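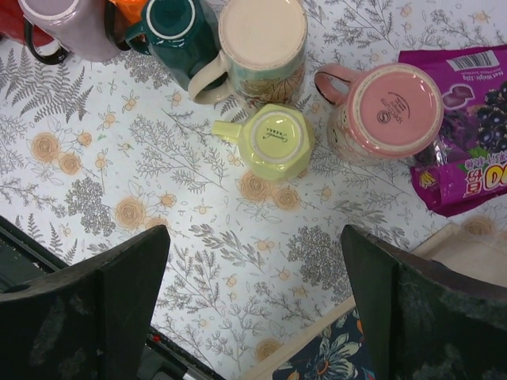
Mugs upside down, handles all to the left. View from the wrist.

Hi all,

Sorry for the slow answer, I was away from my mail most of the week and then it took me a while to read back through the thread. Poonam asked a bunch of good questions and I'll try to get to them under her text. Quoting only the parts I have something to say about.

Poonam Sandhu wrote:
> Hi, I've joined the list from the Hemis group. We're starting
> the tabletop task in September and I have a few questions before
> we set up. Do you lay the mugs out the same way each run? Are
> you using one kind of mug or a mix? And how do you decide when
> an episode is finished? We had the arm hanging over the table
> for ages and the files got huge.
>
> Also, does the tablecloth matter? Ours is plain white and one
> of our members thinks we should get something busier.

Welcome! Good to have Hemis on here.

Layout first. We keep the handles pointing one way for the first batch and let the positions wander. After that we turn the handles wherever. If you mix everything from day one it's really hard to tell what the policy is bad at (we did that in the spring and ended up tossing 189 episodes, which still hurts).

Mugs: a mix, please! Ours are tall, short, speckled, glossy, and there's a little yellow one with eight sides that I'm very fond of. The yellow one has a short handle and my driving gets noticeably worse when it's the target. Upside down is its own condition in our sheet, so don't lump those in with the upright ones. Killis did and had to relabel the lot by hand.

Ending an episode: whoever is driving calls it, and the second person hits stop. We cap it at 1344 steps and anything that runs into the cap goes in a separate folder. Most of ours end way before that. If yours are sitting at the cap all the time I'd look at the driver before the code, sorry :)

The tablecloth question is a fun one. We went with the floral because a plain cloth made things too easy and then the model fell apart on any other table. With ferns and roses everywhere it has a lot more to ignore. I'd do around 100 episodes on your white one so you have a baseline, then switch.

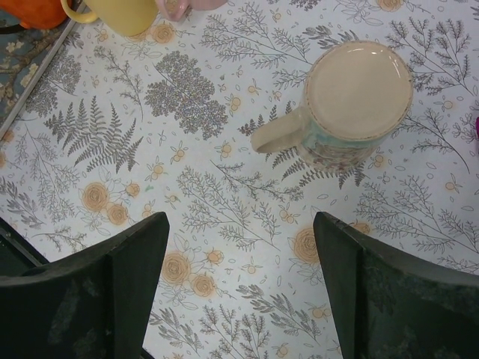 The pitcher from straight above, handle left.

The pitcher is the object I'd most like a second opinion on. From overhead the mouth is a big pale circle and the body narrows away under it, so you don't get much idea of the height from the wrist view alone. I've been going for the handle. Ait Ali keeps telling me to go for the rim and we've been arguing about it since last term. If Hemis has something similar in the cupboard, try both and write in with what you get!

Two small things before I forget:

The Grastard script everybody passes around still writes the object name in the old column. There's a fix in the shared folder, take the one with "v2" in the name.

And please put the cloth in your notes for each session. Just "white" or "floral" is fine. I went back through ours last night and for half of them I was guessing.

I can do a call after 7 pm most evenings if that's easier than typing all this out. Poonam, send me your sheet when you have a draft and I'll check the columns line up with ours.

Talk soon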